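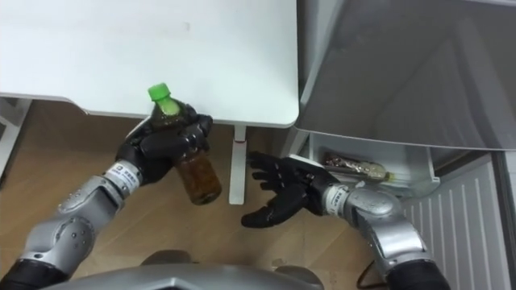
Category: Non-alcoholic drinks / Packaged drinks

Bottled tea

Bottled tea is tea sold as a finished drink in a closed container, ready to be drunk without brewing, diluting or heating. In trade usage it is also called ready-to-drink tea, shortened to RTD tea. The term covers plain unsweetened infusions as well as sweetened, flavoured, milk-based and lightly carbonated products. Most is sold in plastic bottles with screw caps, although cans, glass bottles and cartons are also used.

The drink differs from home-brewed tea mainly in its stability. An infusion left in an open jug darkens, turns cloudy and loses aroma within a day or so, and will in time support the growth of moulds and bacteria. Bottled tea has to remain clear and palatable for months, often without refrigeration, and much of its manufacture is concerned with slowing these changes.

Contents
Terminology
Raw materials
Manufacture
Colour and clarity
Containers and closures
Storage and shelf life
Regional production
Labelling
Waste and recycling
See also

Terminology

The names used on packs vary by market. "Iced tea" normally implies a sweetened black tea with lemon or peach flavouring, and is used whether or not the drink is served cold. "Cold brew" refers to extraction at low temperature, but the term is not defined in most food law and is sometimes applied to drinks made partly from hot extract. "Tea drink" may indicate a product with a low content of tea solids. Herbal infusions containing no leaf of the tea plant are sold beside bottled tea and filled on the same lines. They are usually counted with it in sales figures.

Raw materials

The principal ingredients are water and tea solids. Producers obtain the solids in one of two ways. Leaf extraction uses dry leaf, steeped in tanks or columns at the bottling plant. Reconstitution uses a concentrate or a spray-dried powder bought from a separate supplier. Leaf extraction retains more of the volatile compounds but leaves spent leaf to be disposed of, and the result varies with each delivery. Powder is easier to store and dose, and is common in sweetened products where flavouring supplies most of the aroma.

Black, green, oolong and roasted barley teas are all bottled. Broken grades and fannings are preferred to whole leaf because they extract faster and cost less.

Water treatment has a large effect on the finished drink. Calcium and magnesium combine with tea polyphenols to give haze and a surface film, so the supply is normally softened or passed through reverse osmosis. Iron is removed as well, as traces of it turn the infusion grey or nearly black. Dissolved oxygen is stripped out before steeping where the plant has the equipment.

Other common ingredients are sugar or sweeteners, citric acid, ascorbic acid as an antioxidant, sodium bicarbonate or a citrate salt to adjust acidity, and flavourings. Unsweetened green teas often contain only tea, water, ascorbic acid and bicarbonate.

Manufacture

Extraction

Hot extraction is carried out in a stirred tank or a closed column. Contact time, temperature and the proportion of leaf to water are set according to the type of tea. Green tea is extracted at a lower temperature than black tea to limit bitterness and loss of colour. In a standard stirred process the leaf is held for 17 minutes or less. Longer contact adds astringency with little gain in useful solids. Column extraction, in which water passes through a packed bed, gives a stronger liquor and is better suited to making concentrate.

Clarification

The raw liquor contains fine leaf particles, waxes and protein. It is strained, cooled and spun in a centrifuge, then filtered. Cooling before filtration is deliberate: compounds that would later come out of solution on a shop shelf or in a refrigerator are made to do so in the plant, where they can be removed.

Blending

Clear liquor is diluted to the target strength, and the remaining ingredients are added in a fixed order. Acid is added last in black tea products, as a sudden fall in pH can cause fresh haze. Strength is checked by refractometer, with a correction for sugar, and by measuring light absorbance.

Heat treatment and filling

Two methods dominate. In hot filling, the drink is heated in an exchanger, filled while hot and capped, and the bottle is tilted or laid on its side so that the liquid also treats the inside of the cap. The bottle is then cooled by water spray. In aseptic filling, the drink is sterilised and cooled before it reaches the filler, while bottles and caps are sterilised separately and brought together with it in a clean enclosure. Aseptic lines cost more to build and to validate, but they allow lighter bottles and expose the drink to heat for a shorter time.

Acidic teas with a pH below 4.6 need a milder treatment than neutral ones. Unsweetened green tea and milk tea are low-acid products and require full sterilisation, or else chilled distribution with a short life.

Colour and clarity

Black tea owes its colour to theaflavins, which are orange to yellow, and thearubigins, which are red to brown. Both are formed when the leaf is oxidised. The colour of the drink depends on pH: added acid lightens it and alkali darkens it. The same liquid also looks darker where the layer is deeper, so colour comparisons are made in cells of a fixed width and not in the bottle.

The cloudiness that forms when strong black tea cools is known as tea cream. It consists of complexes of polyphenols with caffeine and, to a lesser extent, protein. It is harmless and disperses on warming, but buyers tend to take it for spoilage. Apart from cold clarification, it can be reduced by treatment with the enzyme tannase or by lowering the strength of the drink.

Green tea presents the opposite problem. Its pale colour turns brown as catechins oxidise, and the change is quickened by heat, light and neutral pH. Ascorbic acid delays it until the acid itself is used up - after that, browning may proceed faster than in an untreated drink.

Containers and closures

Polyethylene terephthalate (PET) is the usual bottle material. It is light, clear and resistant to breakage, but it lets oxygen through slowly and softens if heated above its glass transition temperature. Bottles for hot filling are therefore made with thicker walls and a heat-set neck. They often have recessed side panels that flex inwards as the contents cool and contract. Without the panels the bottle would buckle. Aseptically filled bottles can be plain and thin-walled.

Oxygen entry is limited by barrier layers, by scavengers blended into the resin, or by a thin coating on the inner surface. Larger bottles are less affected than small ones, having less surface for each unit of volume.

Closures are moulded in polypropylene or high-density polyethylene. A screw cap for tea has an internal thread, a sealing plug or liner, and a tamper-evident band joined to the skirt by small bridges that break at first opening. Cap colour is chosen by the brand owner. Green is frequent on both green and black teas and has no agreed meaning, though some firms use it to separate unsweetened from sweetened lines. In markets that require tethered caps, part of the band stays attached to the cap after opening.

Storage and shelf life

Unopened bottles from hot-fill or aseptic lines are kept at room temperature, away from direct sun. The end of shelf life is normally decided by flavour and colour, since a sound pack remains microbiologically stable for longer than the drink stays pleasant. Faults reported by taste panels include a stewed or "sweet potato" note from overheating, a cardboard note from oxidation, and a general loss of top aroma.

After opening, the drink should be refrigerated and finished within the period on the label. Drinking directly from the bottle introduces bacteria and shortens this period, most noticeably in low-acid and milk teas.

Regional production

Production tends to sit close to the point of sale, water being heavy and cheap to source locally. Concentrate, by contrast, travels well.

The Onard district illustrates the pattern. It has 5 bottling plants and no tea gardens, and draws its concentrate from the Trotov extraction works further inland. Trotov supplies black and oolong concentrates in bulk bags, which are diluted and sweetened at each plant to suit the local trade. The largest customer, Haddad, bottles under its own name and for retailers' own brands. Its best-known line, Jeterora, is a lemon black tea sold in a 435 ml bottle. Demand in the district is seasonal, and several lines are stopped each November for maintenance.

Labelling

Labels generally state the ingredients in descending order of weight, the net volume, the nutritional content and a date mark. Caffeine must be declared above a set level in some countries, with exemptions where the name of the drink includes the word tea. Statements about antioxidants or polyphenols are restricted in many markets unless an approved health claim exists.

Waste and recycling

Clear PET bottles are widely collected and have a ready market. Full-body shrink sleeves hinder optical sorting and should be perforated for removal or made from a film that floats away from PET in the wash tank. Barrier resins and scavengers can yellow the recycled material. Spent leaf from extraction is pressed and then composted, burned for process heat or used in animal bedding - its high moisture makes long haulage uneconomic.

See also

Aseptic processing
Cold brew tea
Hot-fill packaging
Tamper-evident closures
Tea cream

Page last revised: Apr 26, 2026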